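Final Report: Cookie Sorter Arm (project name Jirnitz)
Aníbal Londoño, Figueroa shared workshop
Submitted Tuesday, April 15, 2025

What I wanted to do. Get a small arm to take a cookie out of a box and set it down without crushing it. Started in January. Parts were a secondhand arm, 2 printed fingers, a wrist camera and way too much zip tie.

Build. The arm came with short metal fingers, bad for food. Drew new ones in black and printed them wide. First pair snapped at the screw holes. Second pair has thicker walls there and is still on the arm. Camera sits at the wrist so it always sees the fingertips. Wiring is ugly but works.

Control. I move the arm by hand with a second controller and record everything, then train on the recordings. Total was 1084 recorded tries, 13 thrown out for bad timestamps. Training ran overnight on the workshop PC, which somebody turned off twice.
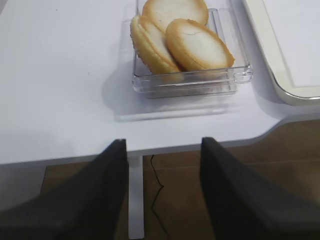 Fig. 1. Wrist camera view, fingers open, cookies in the clear container.

Problems. Clear plastic is hard. The walls catch the light and reflect on the white table, and the model seems to go for the wall instead of the cookie. Cookies standing on edge are harder then flat ones, I think because the rim is all it has to grab. Also the fingers are big. In a small container they bump the sides.

Lighting mattered more than I planned for. Recordings from the window bench were nearly useless at night so I moved everything under the ceiling lights and redid a lot of them.

Results. Flat cookie on bare table, good most of the time. Cookie in container, not good yet. It gets in but tends to push the cookie into the corner. Did not have time to do a proper score table, sorry, will add for the demo.

Next. Narrower fingertips, soft pads, maybe a force limit on the closing motor. Would also like to try a matte contaner to see how much of this is glare.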